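Filed under: Home & Hallway | Cleaning | Small Joys

The long-handled dustpan has changed my mornings

I know, I know. A whole post about a broom and a dustpan! But I've been sweeping the downstairs hall every day in October so far and I have opinions, so here we are.

Some background for anyone new. The hall in our place has a white and gray marble floor, and it's the bit of the house I fell for first. It is also the bit of the house that shows everything. Grit from the street, crumbs, whatever falls off the bottom of a shoe. On the old floor in the Goltetgate apartment you could skip a week and get away with it. On marble you get maybe a day and a half before it crunches.

For years I used one of those little hand brush sets, crouching down and shuffling backward like a crab. My knees are not what they were, and I'd put it off until there was a proper drift building up by the bottom stair. Then my neighbor Leif Kjærgaard let me try his long-handled set when I was over helping him move a bookcase, and I was sold before I'd finished his kitchen. (Yes, I swept his kitchen. He didn't object.)

I ended up with a light wood broom with a round white knob on top, and a cream-white pan with a long handle to go with it. I paid 698 for the pair at Skov, which made me gulp a little, but I've bought three cheap sets in the time I should have bought one good one. I still haven't peeled the label off the inside of the pan. It'll happen!

What I love most is how the two meet. You stand up straight, one handle in each hand, set the pan down flat and bring the bristles right up beside it. The dark bristles are a treat on this pale floor too, because I can see exactly where the edge of the brush is.
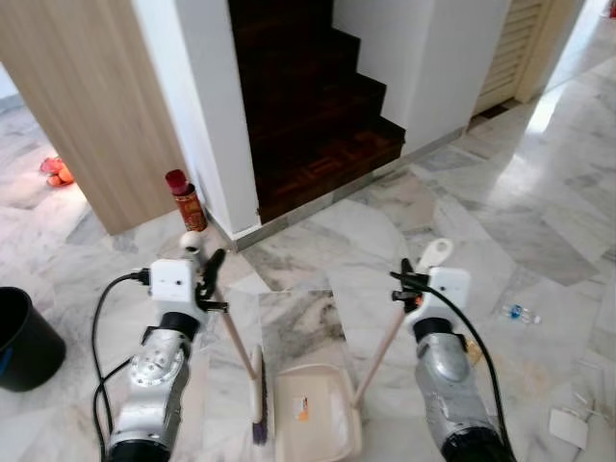
My hall routine, start to finish

1. Stairs first, always. Ours are dark wood with a parquet pattern on the treads, gorgeous and a total dust magnet. I start at the top and bring everything down with a soft cloth. I used to do the floor first and then the stairs, and then the floor again. Don't be me.

2. Edges next. The skirting around the square white column has a thin metal edge, and a line of fluff collects right along it. I run the broom along that with short strokes, toward me.

3. The slatted door. Every few days I go over the louvers with a dry paintbrush, one slat at a time, and let the dust drop. It's a cream door so it hides things well, until the sun comes in low.

4. Now the open floor, from the walls in to the middle. Long, slow pulls. If you flick, the fine stuff just takes off and lands behind you.

5. Pan down, sweep in, then move the pan back a little and sweep again for that maddening thin line of dust. Two or three goes usually gets it.

The whole thing takes me 30 minutes if I do the stairs properly, and 5 if it's only the floor. Most mornings it's only the floor, while the coffee's on.

Next up I want to sort out a hook so both handles can hang up by the coats. Larkska has a double one I like the look of, so if you've got it, tell me whether it holds on plaster!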